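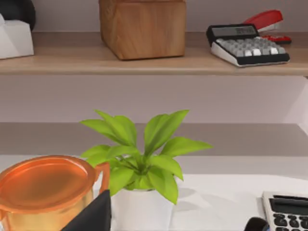 Solto cash book goes into a second edition this October

PRESS RELEASE, for immediate use

Markthorpe, October

Hello, Adebayo Ogbonna here. I run Solto, which is me, a desk and a great deal of paper, and I'm very pleased to tell you that the Solto Cash Book is coming back in a second edition at the end of this month. It's still 200 pages and still made for people who work for themselves and would sooner be doing the work than writing it down.

If you haven't met it before, the Solto Cash Book is a plain paper account book for sole traders. Money in goes on the left-hand page, money out goes on the right, and there's a fat column for notes, where you can put things like "paid half, rest when the gate's hung". I came up with it after several years of doing the books for small businesses in and around Markthorpe (hairdressers, fencers, a man who only does chimneys) and being handed the year's figures in carrier bags. I like a carrier bag as much as the next person but you can't add one up.

The first edition was a run of 3,000, which my printer, Cabrera, told me very kindly was a lot for a first go. Well! We have sold 2,946 of them. The rest are spoken for by shops that ordered before the summer, so if you see a first edition on a shelf and you want one, I'd buy it there and then.

What's changed

Quite a lot, considering it's a book of lines. I asked people who'd bought the first one to write and tell me what annoyed them, and they did, at length, some of them in the margins of pages they'd torn out and posted to me. So thank you for that.

The notes column is wider. This was far and away the most asked-for thing, and I'd resisted it for ages because it meant squeezing the date column, but the date column turned out to have room to spare once I'd stopped printing the year on every line.

There's now a mileage section at the back. In the first edition I'd assumed everybody kept their miles in the van. Some do. A great many more keep them in their heads until the end of the year and then try to remember how often they went to Grotholm, and I've sat across a table from enough of those conversations to know how they go.

The paper is heavier too. If you write with a fountain pen (there are more of you than I expected, especially among the piano teachers) the old paper let the ink through to the other side. Cabrera sent me samples and I spent a happy evening scribbling on all of them with every pen in the house, and the one we've gone with takes ink beautifully.

The totals box has moved to the bottom of each page, where it should have been in the first place. I put it at the top the first time round, thinking it would be easier to find when you were flicking through. It was. It was also completely unnatural to fill in, and I had letters about it from people who'd plainly been brooding.

And it lies flat now. The first edition had a glued spine that needed leaning on. This one has a sewn binding, so you can leave it open on the counter and write in it with one hand while you're holding the phone with the other.

What hasn't changed

It's still undated, so you can start it whenever you like. Plenty of people begin in April to match the tax year, but a good few start the week they get cross with themselves, and the book doesn't mind. The cover is the same dark green. There's no app, and I'm not planning one. I've nothing against apps and several of my own clients use them very happily, but there are people who think better with a pen in their hand and they're the ones I made this for.

There are still two ribbons, one for where you are and one for where you need to go back to. I was told I could save a bit of money by dropping the second ribbon and I said no before the sentence was finished.

A word about who it's for

I get asked this by shops, so I'll put it down. It suits anybody with fairly simple comings and goings: a gardener, a dressmaker, a dog groomer, somebody with a stall. If you've got staff on a payroll or you're registered for VAT you'll want something bigger, and you'll probably want a chat with an accountant as well. I say so inside the front cover, so that people find out before they've filled in six months of it.

It isn't tax advice either. It's somewhere to put the numbers so that you, or whoever does your return, can find them again. Do keep your receipts! There's a page near the front with my own way of doing it, which involves an envelope for each month and not a lot else.

Where to get it

Shops that stocked the first edition will have the new one first, and they've all been written to. If you run a stationer's, a bookshop, a hardware shop or a farm shop (farm shops did surprisingly well) and you'd like some, drop me a line and I'll post a sample copy out to you. I deliver by hand within reach of Markthorpe and by carrier everywhere else. Readers who'd like to buy direct can write to me too and I'll put their names on the list for when the boxes come in from the printer.

I'm also doing a sit-down evening at the Grotholm reading room during October, starting at 7 pm, where you can bring along whatever state your books are in and we'll get the first few pages filled in together. It's free, there'll be tea, and you don't need to have bought anything. Bring a pen you like and a calculator if you've got one, as I only have the one and I get possessive. The last time I did this we ran well over, mostly because of a long and lively discussion about whether a pair of boots counts, so I've booked the room until late.

For editors

Review copies are available on request and I'm glad to talk to local papers, trade newsletters and anyone who does a podcast about small business. I can also write a short piece on getting your records straight, at whatever length you need. I'm generally at my desk from 9 am and I'm much easier to get hold of before lunch.

Contact: Adebayo Ogbonna, Solto, Markthorpe

Solto makes paper record books for people who work for themselves. The Solto Cash Book is printed and bound by Cabrera.

Ends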